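Grants > Warm Rooms > Reports from sites > Flollgate

Flollgate Hall heating trial: second progress report
Prepared for the Golano Fund by Evie Bramwell

You asked for a frank report, so I will start with the part you may not like. The new heating panels work, in the sense that they get hot. I can't yet tell you that they save money, and I don't think anyone else can either, whatever the supplier's brochure says.

Money first. We have spent £3,483 of the grant. Most of it went on the ceiling panels and the electrician, and the rest on door seals and thermometers. Hendriks, who fitted the panels, have been paid in full except for the last bill. I am holding that back until they come and look at the switch by the kitchen, which has to be pressed twice.

Since the panels went on in October the main hall has been in use for 356 hours. Over the same stretch the panels used 1,699 units of electricity. The brochure compares this with "a typical hall of similar size" and finds a large saving. I asked which hall. I was sent the brochure again.

Our own comparison is weak and I would rather say so now. Last year's bills cover the whole building, including the upstairs flat, which was let until the spring. The old gas heaters were also left running overnight more than once, so part of any drop will come from having a timer. A timer would have cost very little without the rest of it.

Comfort is harder still to pin down. Dalia Avotiņš put comment slips by the door and got back a fair pile. People sitting under a panel say it is lovely. People sitting by the north windows say they can't feel a thing and their feet are cold. Both are probably right. The panels warm whatever is beneath them, and we have fewer panels than the first drawing showed, because the price went up between the quote and the order. The tables have been moved in from the windows, which helped more than I expected and cost nothing.
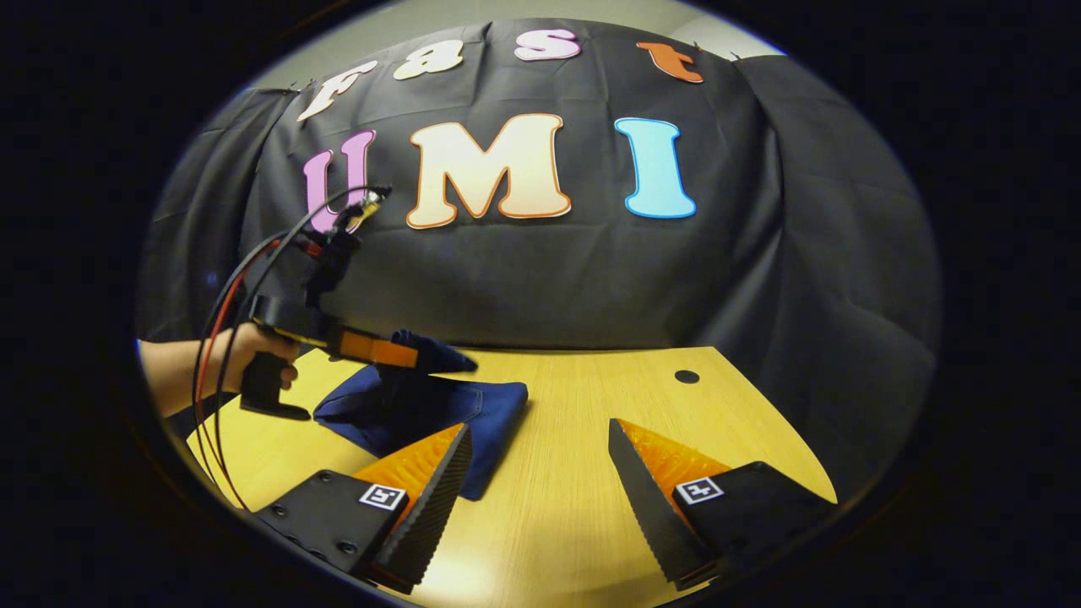

At one of the tables, Flollgate.

The door seals I have no quarrel with. The draught along the stage side has gone, the curtain no longer moves, and the thermometer there now stays close to the one in the middle of the room. If you are asked by another hall what to spend money on first, I would tell them seals.

I should also mention the Zostivden report, which your office sent round in November as proof that panels pay for themselves. I read it twice. It covers a building with a new roof and thick loft insulation, heated all day. Ours has a roof you can hear the rain through, and is heated for a couple of hours at a go. I don't see how one tells us much about the other.

What we plan to do before the next report:

- Read the meter on the panels every Monday morning. It has been read whenever someone remembered.
- Run the hall on the timer alone, with two panels switched off, and see whether the slips change.
- Get a price for insulating above the stage.
- Settle the matter of the kitchen switch.

We are not asking for more money at this stage. If the insulation price is sensible I may come back to you, but I would want a full winter of readings first, and so should you.

Comments

Wim Willems: We had the same answer about the "typical hall". Still waiting to hear where it is.

Mylene Baluyot: I sit by the north windows on choir nights and can confirm the feet.

Lucimara Bragança: Which seals did you use on the stage door? Ours peeled off by Christmas.

Contact the Warm Rooms team | Copyright Golano Fund | Back to top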